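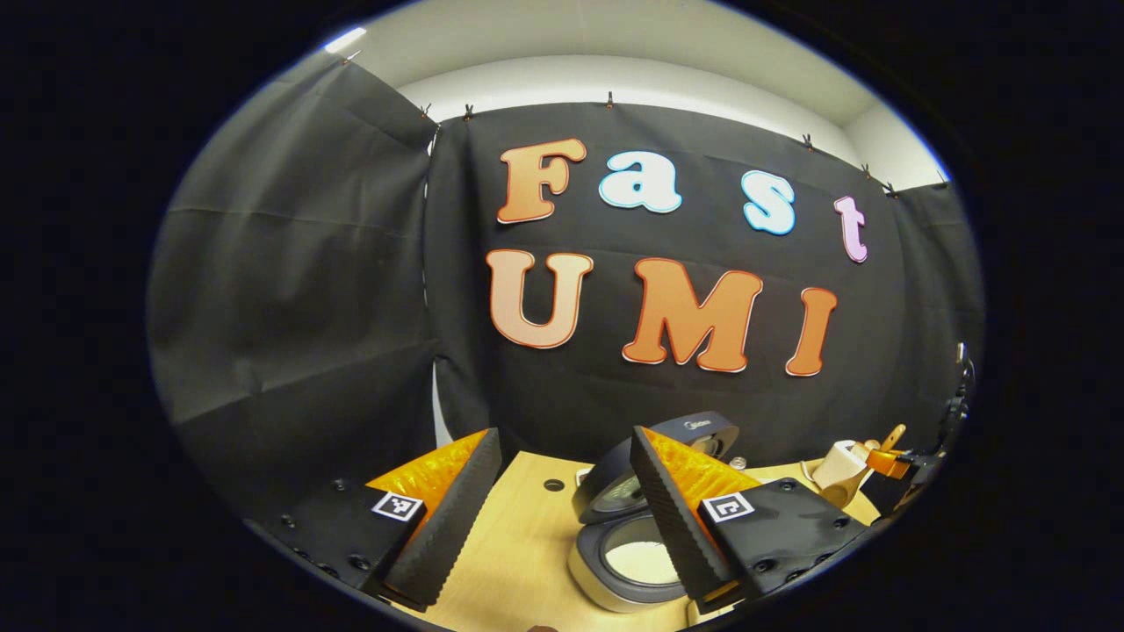 Kwaku Tetteh wrote in to ask whether a company must have all of its page text finished before it approaches a web designer. It need not. A written brief is enough to begin, and this guide sets out how the Civton web office asks its clients to prepare one.

Please allow one working session for the first draft. The completed brief should run to no more than seven pages, excluding attachments.

Step 1. State the purpose of the new site

Describe in one paragraph what the business does and what the current site fails to do. Name the audience as narrowly as possible. "Homeowners in Markthorpe planning a first extension" gives a designer more to work with than "the general public."

If the site must serve two audiences, state which one takes priority on the home page.
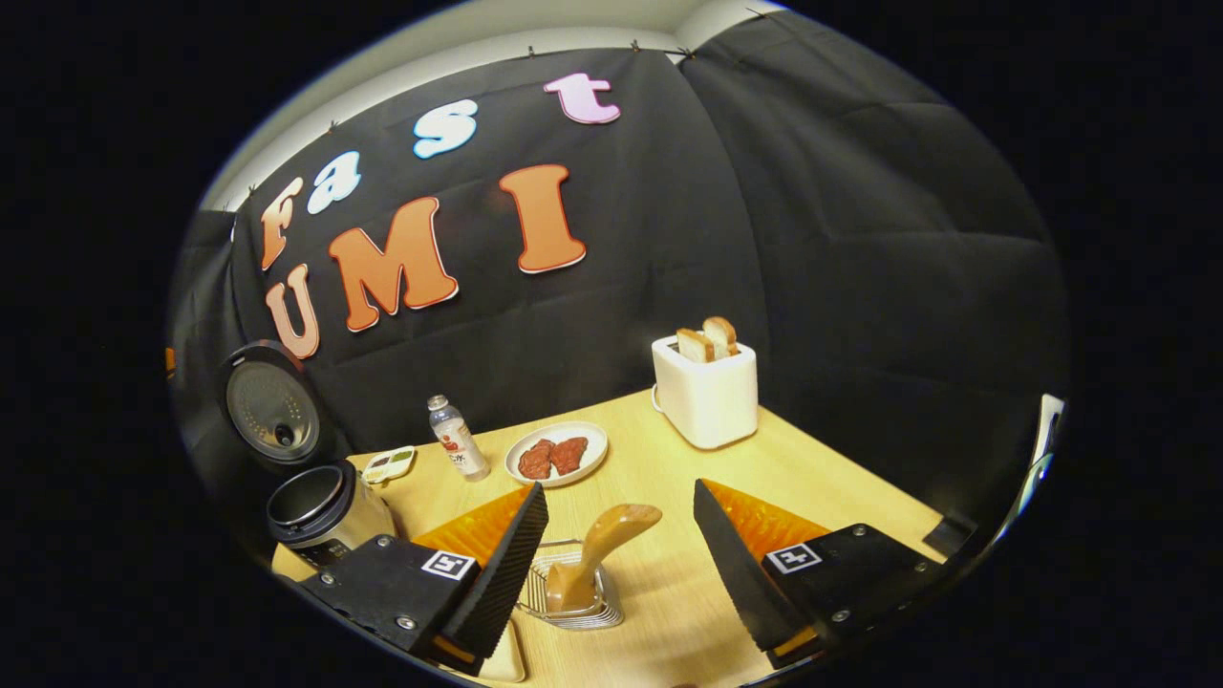
CONTENT AND STRUCTURE

Step 2. List the existing pages

Export a list of every address on the current site and mark each one Keep, Merge or Remove. When Liepiņa, a joinery firm, completed this exercise, its list held 82 addresses, of which 59 were marked Remove. Old addresses that receive visitors should be redirected to the nearest matching page.

Step 3. Assign responsibility for text

Enter one name beside each page that will be kept. Shared responsibility is the most frequent cause of delay at this stage. Where a page requires legal or technical approval, enter the approver's name in a separate column.

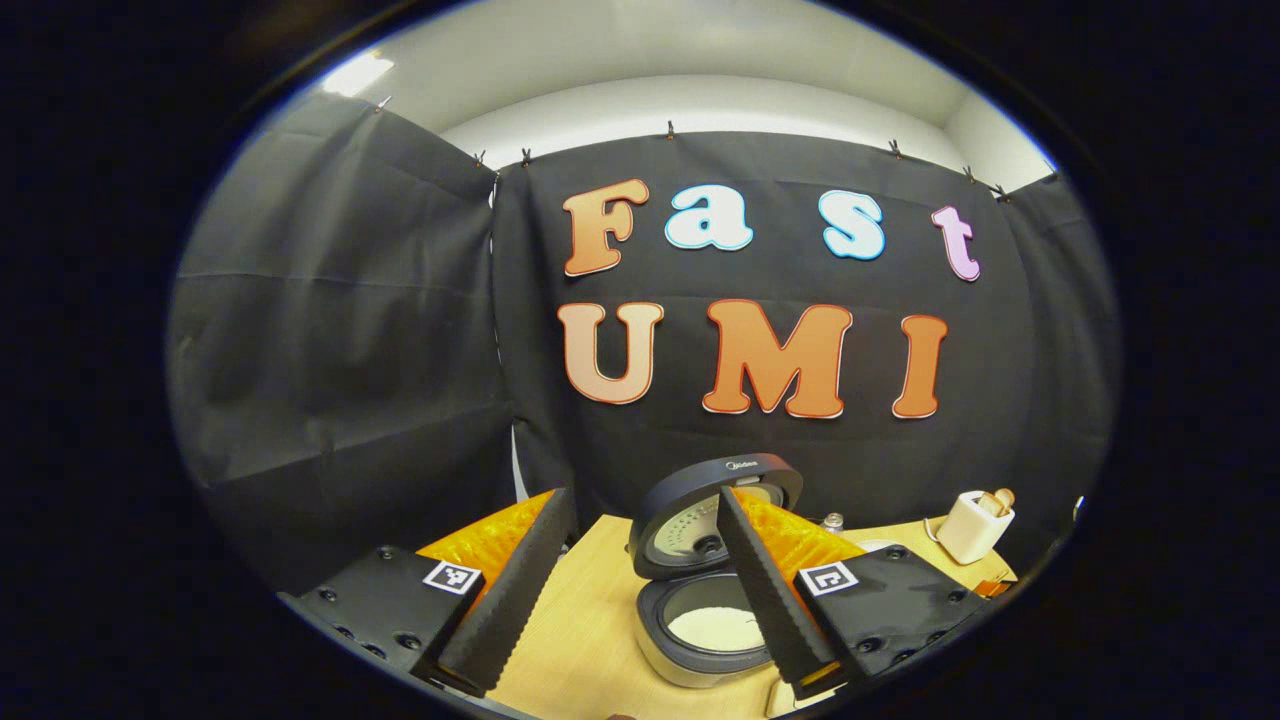 Step 4. Record technical requirements

Include the following in the brief:

The domain registrar and the person who holds the login
The current hosting provider and renewal month
Any booking, payment or mailing system that must remain connected
Accessibility standards the organization is required to meet

Passwords must not be written in the brief. They should be sent separately once a contract has been signed.

Step 5. Agree on the review process

Name one person who will collect comments and return them to the designer as a single document. Margus Siliņa performed this role during the Plellberg redesign and allowed colleagues until 4 p.m. on each review day to submit their remarks.

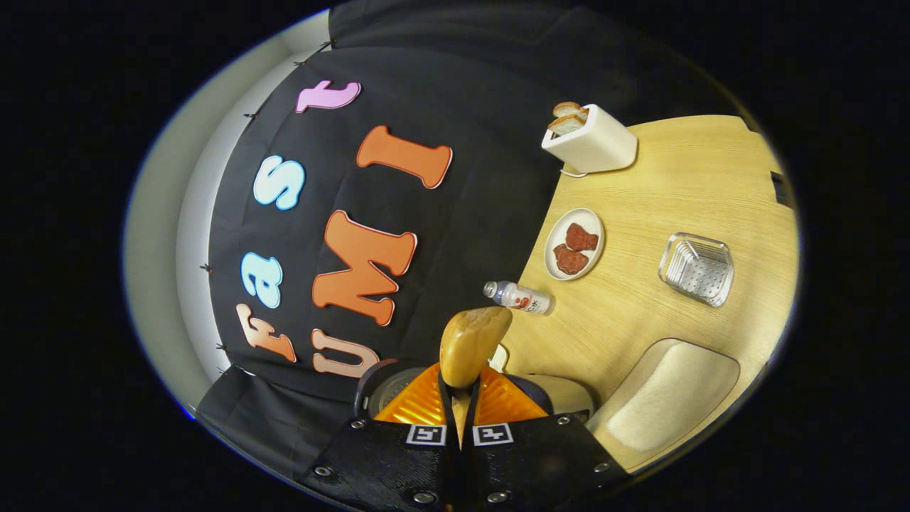

Comments received after the stated time were held for the next round. Two rounds of review are included in a standard project. Further rounds are quoted separately, and the quotation remains valid for 30 days.

Completed briefs may be sent to Soo-ah Hyun at the web office. Projects intended to launch in September should be submitted before the end of May.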